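Henudero: Planning Equipment for a Cloth-Handling Study on a Student Budget
Final project report, Equipment and Operations track
August 24, 2022

Project team: Chaltu Tefera (budget and report), Katia Mazza (sessions), Naledi Potgieter (storage and data)
Supervisor: Inese Baranauskienė

1. What we were asked to do

The Henudero project wants recordings of people handling cloth at home with a hand-held gripper, so that a robot arm can later be taught to do the same with less complaining. Our part was the unglamorous end of it. We had to work out what equipment a small team needs, what it costs, how to get it, and what goes wrong when the spreadsheet meets a bedroom.

The money came from the Tamošiūnaitė student equipment fund, which gave us $1000. The fund's rules say that hardware may be bought or hired, that food may not be claimed, and that anything purchased goes back to the department at the end. We read the rules once at the beginning and then again, more slowly, after we had spent most of the money.

This report covers the choice between buying and hiring, the items we forgot, and the plan we would hand to next year's team. It does not cover the learning side. Elsa Hellström is writing that up separately, and hers has graphs.

2. Buying or hiring

We started out wanting to buy. Everyone does. A thing you own can be scratched, lent to a friend, and left charging overnight without a clause in a contract about it. We asked Furkov for a quote on one gripper kit with a charger, spare finger pads and a carrying case. The quote was polite and well laid out, and it was more than our whole budget before shipping. We asked whether the case could be left out. It could, and the total was still more than our whole budget.

The next idea was to build one. Katia had a design sketched by the end of the first meeting, and it was a good sketch. The trouble was that the study needs every recording to come from the same geometry, and a gripper held together with our level of skill would have had a different geometry each morning. We dropped this after one evening and a drawer of stripped screws, none of which appear in the budget. They should.

That left hiring. Gilstead rents kits by the week at $153, with the first-day training session included. Six weeks came to $918. This left $82 for everything else, a sum that looked like a comfortable margin for the length of one bus ride.

We did consider hiring two kits for three weeks, which costs the same. Two kits would have let us run sessions in parallel, and the calendar looked lovely that way. In practice only one of us at a time was ever awake, trained and free, so the second kit would have spent most of its hire in a cupboard. The single kit for the longer period was the right call, and we would make it again.

3. Choosing where to work

The first version of our plan had a line for renting a studio. Inese crossed it out. Her view was that if the robot is supposed to cope with somebody's home, the recordings should be made in somebody's home, and she pointed out that homes are cheaper. The line for studio hire became zero, and we felt briefly like people who understand money.

What replaced it was a checklist for judging a room. It began as a long page of requirements about floor area and light levels. By the end it asked for a flat surface big enough to spread a garment, space to stand on at least one side of it, and a socket that an adult can reach. Beds did better than we expected. They are large, they are at a workable height for most tasks, and they come with the apartment.

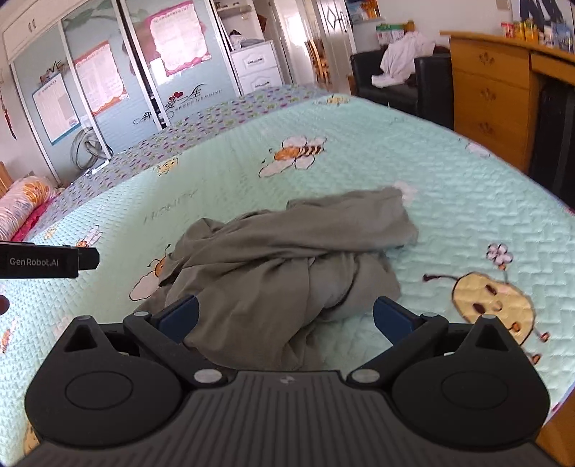 Figure 1. Jaws open over a heaped garment on the quilted bedspread. Surface cost: $0.

The checklist also had a section about background. Our early draft asked for plain walls, plain bedding and clear shelves. Katia took this draft to the first real room, looked at it, looked at the room, and folded it into her pocket. Real rooms have cartoon bees on the bedspread and posters on the wardrobe. Elsa's side of the project was happy with that, and we deleted the section. For next year's budget, the point is that no money should be set aside for backdrops, sheets, or tape to hold up sheets. We had put aside $20 for this and were glad to have it back, for reasons given in section 4.

One practical note on lighting. We did not buy lamps. We scheduled sessions for daylight and moved two of them when the weather disagreed. Anyone planning winter sessions will need lamps, and should price them before writing the application and not after.

4. The $82

Here is where the remaining money was meant to go, in the order we thought of it: a memory card, backdrops, printing, travel. And here is what we had failed to think of: a second memory card, a cable long enough to reach from a socket to anywhere useful, cleaning cloths for the finger pads, and a deposit.

The deposit deserves its own paragraph. Gilstead holds a refundable deposit on each kit. It is mentioned in the quote, in the email under the quote, and in the contract. All three of us read past it. The fund does not cover deposits, so Naledi put it on her own card and was calm about it for the full six weeks, apart from asking each evening where the gripper was. She has been paid back. We suggest that a deposit line be added to the fund's template, even if the amount claimed in it is always nothing.

The cable was the other surprise. Sockets in bedrooms live behind furniture. Our first extension lead stopped a hand's width short of being helpful, so we bought another and kept both. Charging between sessions and keeping the cable out of the way of the person working turned out to need more planning than any of the expensive decisions had. We ended up writing the charging times into the session plan as if they were a fourth team member.

5. Session planning

We planned eight sessions and ran eight, though not the eight we planned. Each was built around a small set of moves: reach for a garment, grasp it, lift it, spread it, gather it again. The estimate for setting up was optimistic. Bringing the kit, checking the charge, making sure there was room on the card and clearing a place to stand took longer than we had allowed in every single session, and after the third we gave in and changed the plan to match.

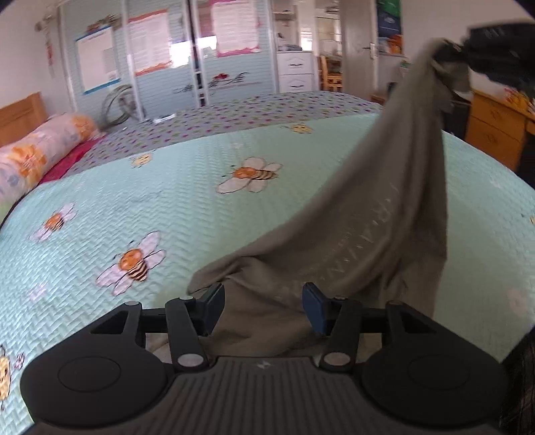
Large, floppy pieces of fabric are the ones that eat the schedule. A small item can be handled by one hand with little fuss, and it is easy to write "garment, medium" in a plan and give it the same slot as everything else. Long cloth wants more room than the table of timings gives it, and it wants the other hand involved. We would now budget time by the size of the cloth, with the biggest pieces at the start, when the battery and the person are both full.

We also underestimated arms. Holding a gripper out over a mattress is fine for a few minutes and then becomes a sport. The training session mentioned this, and we all nodded. Breaks went into the plan from the second session onward. They cost nothing except time, but time was costing $153 a week.

Naledi's storage plan held up better than the rest of our paperwork. Recordings came off the card at the end of every session, were copied to the department drive, and were checked before the card was wiped. The second card meant that a slow upload never held up the next session. If there is one cheap item in this report worth defending to a supervisor, it is that card.
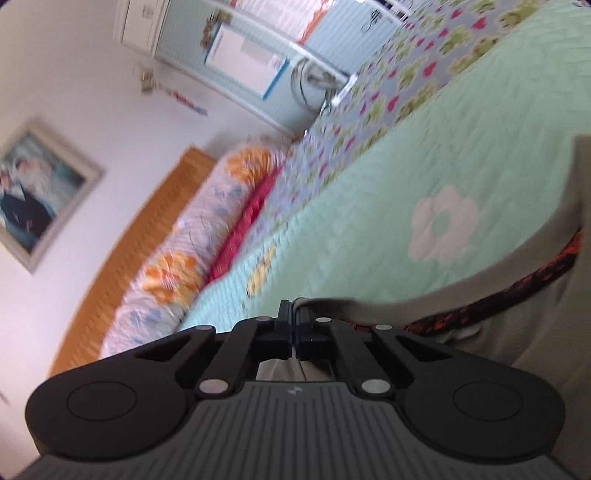
Figure 2. Closed fingertips on the edge of the fabric. This kind of grasp got its own line in the session plan.

Edge grasps went in late, at Elsa's request. She wanted more recordings of the jaws closing on a border or hem, and fewer of them closing on whatever was nearest. It was a sensible request and it arrived after the calendar was full. We made space by trimming the free-form part of each remaining session. A better plan would have involved asking her in June what she wanted, and we recommend this approach to anyone who has a colleague.

6. What we would ask for next time

Hire again, same length, one kit. Ask Gilstead whether the training day can fall before the first paid week, since ours used up a day of hire. We only thought of asking once it was over.

Get a fresh quote from Furkov anyway. If three student teams in a row hire for six weeks each, the department will have paid $2754 and will own two extension leads. Inese has offered to raise this with the department and asked us to put the arithmetic in writing, so there it is.

Put the cable, both cards and the cleaning cloths in the application from the start. Leave out backdrops. Add the deposit in large letters.

Talk to whoever will use the recordings before booking anything.

7. Final position

Hire took $918. Cards, leads, cleaning cloths and printing took the remaining $82, including the $20 rescued from backdrops. Travel was not claimed, as there was nothing left to claim it from, and Katia walked. The kit went back to Gilstead on the agreed day with all its parts. The leads and cards are in the department store, on the shelf under the printer paper, labeled Henudero.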